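Castar: progress report for October
To: Bredham Fund, games and creative tools program
From: Murdo Gourlay, project lead

We had a terrific month. The level editor for Castar is finally in the hands of people outside our own office, and they are building things with it that we never planned for (one of them made a working pinball table out of the bridge pieces!).
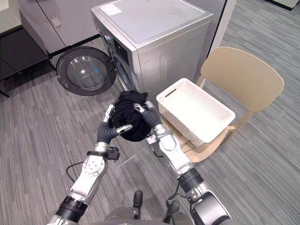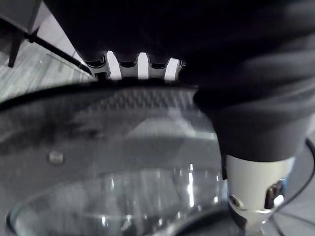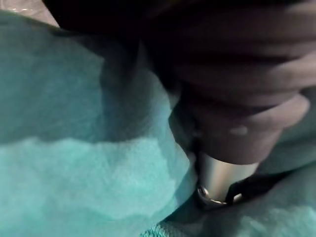 Closed test of the level editor

We opened the test to 200 players and gave them the editor with no tutorial beyond a single help page. By the end of the month they had shared 308 levels. A lot of those are small, one-room puzzles, but there are also long, winding ones that take most of an evening to finish. The team has been playing them over lunch and arguing about favorites.

The forum for testers is lively too. People are swapping pieces of levels with each other, so we've moved the copy-and-paste tool up the list. It was planned for after launch, and I'd now like it in the first release.

Bugs and fixes

Testers reported 23 separate crashes. We've fixed all but eight of them. The ones left mostly have to do with saving very large levels on older laptops, and Polat, the studio helping us with the save system, has a new version that we start trying out next week. Load times are already a good deal shorter and the undo button works the way people expect it to.

Sound and music

The music for the Astmont chapter is done and it's lovely. It changes as the player climbs, with the drums coming in near the top of the tower. We still need footsteps for snow and gravel, plus a better noise for the trapdoors, which at the moment sound like somebody dropping a tray.

Budget

Spending is in line with the plan you approved. We used a little more than expected on servers during the first days of the test and a little less on outside art. I'm not asking for any changes to the payment schedule.

Next month

- Copy-and-paste tool in testers' hands
- New save system in place on all supported machines
- Second group of players invited, including more who play with a controller
- First pass at level ratings and search

I'll send a test key with the next build so you can try the editor yourselves. Start with the pinball table.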